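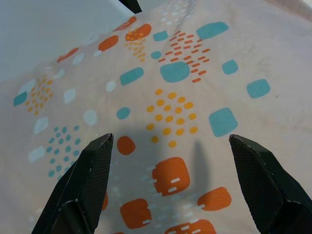 Printed cloth with teal patches on a pale ground.

Colorfastness testing: changes to the wash schedule

May 17, 2022

The Cesden textile lab has revised its wash schedule for printed cottons and cotton blends. The new schedule applies to all samples logged from this date. Samples already in process will finish under the old one.

The main change is in the number of cycles. Prints submitted for the household grade now go through three wash cycles before the first reading, up from two. Readings are taken against the gray scale under the standard lamp, after the sample has conditioned overnight. Results from the old and new schedules should not be placed in the same table.

The detergent has also changed. Stock from Kubiak is discontinued and the lab now uses the Jomo powder without brightener. In a trial of 243 swatches, the two gave the same grade on almost all solid-color areas. The differences were in pale grounds next to saturated color, where the old detergent tended to hide light staining. Mills that print dark or bright shapes on a light base may see a grade drop by half a step - this reflects the method and does not call for a change of dye.

Rub testing is unchanged. Dry and wet rubs are still done on separate pieces, cut along the warp.

Send two pieces per colorway, unwashed and pressed flat, with the lot number on the selvage. For runs over 1000 yards, send a second pair from the end of the roll. The Virholm office will accept samples until November, when all intake moves to Cesden.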